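The Island Years

How the kitchen counter ate the rest of the house

The house my wife and I bought in Justville had a dining room, and for a while we behaved as if this meant something. We owned a table with leaves. We had people over in November and sat them around it, where they spoke in lower voices than usual and asked before taking bread. Then we put in an island, and the dining room went the way of the sewing room and the fallout shelter. It holds the printer now.

I don't think we're unusual. On our street there are 5 houses built to the same plan, and four have knocked out the wall between the kitchen and whatever came next. The holdout has a piano against it.

The pitch for an island is always that it gives you more room to cook. I believed this. I pictured myself rolling out dough the length of a surfboard. What I got was a very handsome shelf at hip height, right on the path from the front door, and a family with full hands. Mail lands there. So do library books, one glove, the good scissors, and a padded envelope from a company called Rinel that each of us assumes belongs to the other. I chop onions on a board wedged in beside the sink, same as before.

The trade knows all this, of course. The catalog from Rutotance, which arrives whether or not you have ever shown it any kindness, devotes page after page to things for putting on a counter so that other things won't be on the counter. Trays. Risers. A bowl for keys. The basket is the star of the line-up, being large enough to hide a week of poor decisions.
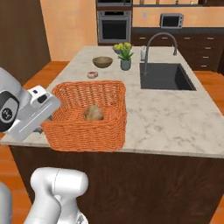 Woven basket, marble island: the look of the moment.

We bought a basket. It worked beautifully for two days. After that it was full, and things began to pile up against the outside of it, like snow on a barn.

Marble was the other argument. The salesman at Thaweesak, a showroom off the highway with free coffee and no clocks, quoted us $1,167 more for it than for the gray stuff, then told us in the same breath not to let a lemon anywhere near it. I have since learned how often a lemon comes up. We have a pale ring by the faucet that I've started introducing to guests.

They don't mind. They're leaning on it. Give people a sofa, a porch and a perfectly good fire, and they will still stand in the kitchen with one elbow in the mail, getting in the way of the oven door and telling you about their gutters. We own four stools, and I've rarely seen all of them in use.

Lately my wife has been measuring the printer. She thinks it might fit in the hall closet, and that the table, if we can find the leaves, could come back up from the basement. I said we'd need somewhere to put the closet stuff in the meantime. We both looked at the island.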